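House rules for a two-armed bench

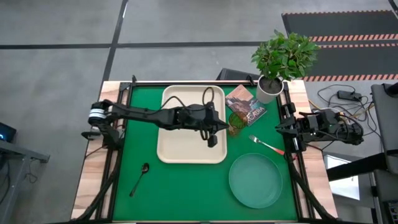
Page last changed: April, evening

I have been rewriting our bench rules for the third time and I'm enjoying it far more than a grown adult should. If you share a room with a pair of robot arms, or you're thinking of it, I'd love you to pinch any of these. They're written for the small bench at Groltdale, with an arm on either side and a green top in the middle, but most of them would travel.

The old rules ran to 14 pages. The new ones fit on 2, and people have started reading them! I kept what we really do and threw out what we only said we did.

Rule one: one arm works, the other folds. If a job needs just the left arm, the right one goes home first, tucked up over its own edge with the gripper no further in than the rim of the green. I used to let the idle arm hover because it saved a few seconds at the start of the next job. It also meant two things to watch instead of one, and I'm bad at watching two things.

Rule two: write down what's on the bench before you start. We do this as a plain list with no clever codes. Tray, spoon, booklet, glass, plant, fork, plate. You read it aloud, touch each thing, and then step back. It takes a minute and it has changed how we work more than anything else on the sheet (I wish I'd started it years ago). When somebody asks in a month's time why a run went oddly, you can look at the list and know whether the fork was there.

Rule three: tall things go in the corners, and never between an arm and its next stop. Our plant lives at the far right and it is a leafy beast, so its leaves count as part of its size. Measure the leaves, not the pot. The same goes for anything see-through. A glass is easy to forget when your eye is on the gripper, so the person on the stop button says "glass" out loud before any move that ends near it. Yes, it feels silly the first few times. Do it anyway.

Rule four: cables get their own check. The loops on the arms need enough slack for the longest reach and no more, and you test that by moving the arm through its full stretch at the slowest speed with nobody leaning in. Floor cables are a separate line on the sheet. Ours gather on the right-hand side, adapter and all, and I'll admit this is the rule we are worst at keeping. The walking route is on the other side until we've done better. I'd rather write that down than pretend.

Rule five: hands stay off the green while an arm has power. I don't mean "mostly off" or "just nudging the spoon straight". If the spoon needs to move, stop, wait for the arm to settle, move it, read the list again and restart. The bench we had at Guso didn't have this rule in writing, only a sort of shared understanding, and a shared understanding is worth very little at four in the afternoon when everyone wants to finish.

Rule six: no fixing it on the fly. If something goes wrong, leave it where it is until there's a note about it. The note can be one line. We've got 302 of them now in the Rawat folder, and reading through them is what gave me most of this page. A lot of them are about speed. Nearly as many are about someone tidying up too soon.

A few smaller ones that came over from the Clemosel sheet and that I like very much:

Say "moving" before you start, every time, even if you're alone in the room.
Keep drinks off the bench. A glass on the bench is there to be picked up, and it doesn't have your tea in it.
If you change a rule, change the date line too, and tell the next person in.
Anyone can press stop. You never have to say why.

That last one is my favourite of the lot. New people are often shy about it, so on their first day we ask them to press it 3 times in the middle of a job, for no reason at all, and we all say thanks. It's lovely to see how quickly they relax after that!

Still to do: a proper rule for swapping over between people halfway through a session. I've had a go at it and it came out as a page and a half, so it needs another pass. If you have a short one that works, please put it in the comments.

14 comments
Share this post
This site uses cookies to remember your settings. Accept | Manage cookies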